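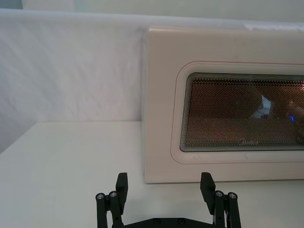 A countertop microwave oven with a perforated metal mesh behind the door window.

The Shared Kitchen at Darngate: An Interview with the Residence Manager

Residence halls have long struggled with the question of how much cooking students should be allowed to do, and where. At Darngate, a hall of residence for graduate and second-career students, the answer for many years was very little. Hot plates were forbidden, rooms were inspected each term, and the one kitchen in the building closed in the early evening. That policy ended two years ago. The residence manager, who has held the post throughout the change, met with the newsletter to discuss what the hall has learned.

The manager began with the building itself. Darngate was put up as a nurses' home, and its residents were expected to take their meals elsewhere. "There was a tea room on each floor with a sink and a gas ring, and that was considered generous," the manager said. The gas rings were removed long ago, and the tea rooms became storage. When the hall was handed over for student use, only the ground floor kitchen was fitted out properly.

Residents at that time paid for a meal plan at the dining room in Skokwood, across the river. The plan suited those with daytime classes. It did not suit residents who worked evening shifts, or those with small children, or those who kept dietary rules that the dining room could not meet. "We had people eating cold food out of cans in their rooms at ten at night," the manager said. "They were adults, some of them with families, and we were treating the matter as one of discipline."

The first proposal was to build a full kitchen on every floor. An estimate was obtained and the idea was dropped within the month. What followed was a more modest plan. The old tea rooms on 3 floors would be cleared, rewired and supplied with a refrigerator, a sink, a counter and a small number of electrical appliances. The ground floor kitchen, with its ranges and ovens, would remain open until midnight.

Wiring proved to be the greatest difficulty. The circuits serving the tea rooms had been laid for lamps and little else, and the first room to reopen lost power several times in its opening week. "Someone would start the kettle while supper was heating, and the whole corridor went dark," the manager said. Each room now has separate lines for its heating appliances. The work took most of a summer and accounted for the larger part of the budget.

Asked about the choice of appliances, the manager replied that it had been a matter of some debate. Toaster ovens were tried and withdrawn after a number of smoke alarms. A limit of 900 watts was set for microwave ovens, which the electrician had recommended for the older wing and which was then applied to the entire building for the sake of uniformity. "People do ask why their soup takes longer here than it does at home," the manager said. "We have put a notice on the wall about it. I am told the notice is not much read."

Rules for the use of the rooms were drawn up with the residents' council over the course of a winter. The manager described these meetings as long. Questions of labeling took up the first of them. It was agreed that food in the refrigerator must carry a room number and a date, and that anything without both would be thrown out on cleaning day. Questions of noise and smell took up the rest. Fish was discussed at length, and no rule was adopted.

"My own view was that we should write down as little as possible," the manager said. "The council wanted more than I did. They have to live with one another, and I go home at the end of the day, so I gave way on most points." The resulting document runs to 2 pages. It is given to each resident on arrival and is available in the office in four languages.

The manager was frank about what has gone less well. Cleaning remains the most common subject of complaint. A rota was posted on each floor in the first year, and it was followed closely on one floor, loosely on another and hardly at all on the third. The hall now pays for a cleaner on weekday mornings, and the cost has been added to the monthly charge. Several residents objected. The manager acknowledged their objection and said that the charge would be reviewed at the end of the year.

Effects on the life of the hall were harder to measure, in the manager's opinion. Attendance at organized social evenings has fallen, which caused concern in the office at first. The manager has since come to see the matter differently. "They are meeting in the evening over a pot of rice," the manager said. "A person from the second floor told me that she had lived next to her neighbor for a full year and learned his name while waiting for the sink."

Other halls have taken an interest. Staff from Civby visited in the fall and have asked for copies of the electrical plans. The manager advised them to settle the question of storage first. Residents at Darngate were given one shelf each, and this was soon found to be too little for anyone who cooks regularly. Lockable cupboards were added later at greater expense than if they had been ordered at the outset.

Plans for the coming year include better ventilation in the older wing, where the windows open only a few inches, and a second sink on the top floor. A request for an outdoor grill is before the council. The manager declined to predict the result.

Residents who wish to comment on the kitchen rules may leave a written note at the office. Comments received before the end of March will be considered at the next council meeting.

Darngate Residence Newsletter, 2 March 2001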